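Visitor Day Safety Checklist — Robot Demonstration Area
Site: Plakitz, Building 2, demonstration room
Inspection date: Apr 4, 2021
Inspected by: Štěpánka Hrubý
Copy to: Zutar (host contact), Sindeck (building services)

Status codes: OK / FIX (must be done before doors open) / WATCH (allowed to run, check again between groups) / N/A

Section 1. Room and access

1.1 Main door opens fully and is not blocked — OK
Comment: The door closer is stiff. Wheelchair users will need the door held. The host at the entrance has been told.

1.2 Second exit unlocked from inside — OK

1.3 Exit signs lit — OK
Comment: The sign over the second exit flickered in February. Sindeck replaced the tube. No flicker seen during this inspection.

1.4 Walkways clear to full marked width — FIX
Comment: Folding chairs were stacked against the wall next to the second exit. Move them to the storage room. Do not lean them in the hallway, that is also an exit route.

1.5 Floor tape in place and readable — FIX
Comment: The visitor line is worn through near the coat rack. Retape the whole side. A patch on top of the old tape will curl up and somebody will catch a shoe on it.

1.6 Coats and bags have a place away from the demonstration — OK
Comment: Large backpacks stay on the rack. Small purses are fine if they are worn on the body.

1.7 Occupancy notice posted — OK
Comment: Expected attendance over the whole day is 200. Groups are limited to 10 visitors plus the host. If a group shows up with more, split it and send the rest to the Tse display until the next slot.

Section 2. Barriers and visitor line

2.1 Barrier posts stable when pushed — WATCH
Comment: One base rocks. It holds if the foot is turned toward the wall. Look at it after each group.

2.2 Belts latched, no gaps a child can walk through — OK
Comment: A small child can still duck under. The host has to stand on the open side, not behind the operator.

2.3 Visitor line is outside the full reach of the arm — OK
Comment: Checked with the arm extended in slow mode. The distance was measured from the end of the gripper fingers and not from the wrist. Last year's form used the wrist, so please throw away any blank copies of that form.

2.4 Signs "Do not reach over the barrier" visible from both approaches — FIX
Comment: Only the sign on the door side is up. The other one was in the drawer with the name badges.

Section 3. Arm and controls

3.1 Emergency stop within reach of operator — OK
Comment: Pressed and reset with the arm moving. The arm stopped and stayed stopped until the operator restarted it from the console.

3.2 Second emergency stop within reach of host — OK
Comment: Same test, same result. The host for the morning had not used one before, so she pressed it herself and did the reset with the operator watching.

3.3 Speed limit for visitor mode set and locked — OK
Comment: Key removed and kept by the operator. It should not be left in the switch over lunch.

3.4 Mounting bolts checked — OK
Comment: Paint marks line up with the marks made at installation.

3.5 Gripper fingers secure, no cracks or sharp edges — OK
Comment: Wiped down. Finger screws checked by hand with the power off.

3.6 Behavior on power loss — OK
Comment: Breaker opened with the arm holding a bowl. The arm held position. The grip stayed closed.

3.7 Operating hours recorded — OK
Comment: The log shows 3000 hours. The service interval falls after the visitor day, but book it now — the spring slots go fast.

Section 4. Cables and electrical

4.1 No cables across visitor walkway — OK

4.2 Cables behind and beside the table supported and out of the arm's path — WATCH
Comment: Nothing catches in the programmed movements. If the program is changed during the day, run it slowly once with no visitors in the room.

4.3 Power strips not daisy-chained — FIX
Comment: Coffee machine was plugged into the strip that feeds the console. Give it its own outlet in the hallway.

4.4 Damaged plugs or insulation — OK

Section 5. Table and demonstration objects

5.1 Only plastic or other unbreakable objects in use — OK
Comment: No glass or ceramic mugs on the table at any time, and that includes the operator's coffee.

5.2 Tablecloth flat and fixed so it cannot be dragged — WATCH
Comment: A faint crease runs across the front part of the cloth. It does not affect the stacking. Smooth it by hand between groups, arm stopped.

5.3 Objects free of chips and splits — OK
Comment: Check rims with a fingertip. Spares are in the box under the sign-in desk.

5.4 Stacking run observed from start to finish — OK
Comment: Pink bowl pinched at the wall by the two fingers and held at a steep tilt over the nested bowls. The green cup on its side is allowed. Keep loose cups away from the table edge.
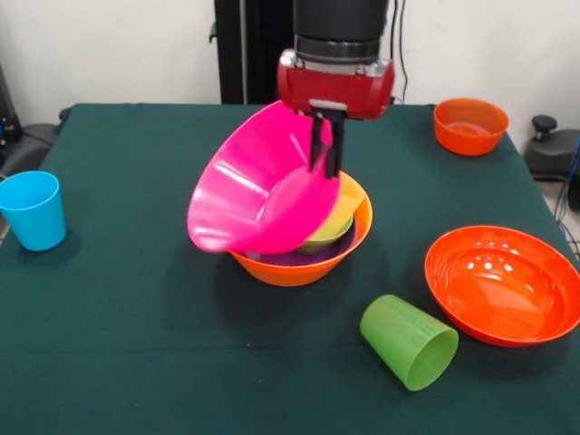 May a visitor hand an object to the arm?
Visitors stay behind the line for the whole demonstration, and only the operator places or removes objects, with the arm stopped.

5.5 Dropped objects — OK
Comment: If something lands on the floor, leave it until the run is over. The host should say this at the start of every group, especially with school groups.

Section 6. People

6.1 Operator and host named for each slot — FIX
Comment: The last slot has an operator but no host. It does not run until that is filled.

6.2 First aid kit stocked — OK
Comment: Bandages restocked. Eye wash is in date.

6.3 Opening talk includes exits, line and stop buttons — OK
Comment: Keep it short and point at each thing while saying it.

Result: Room may open once all FIX items are closed. Initial each one on the paper copy at the sign-in desk.

Š. Hrubý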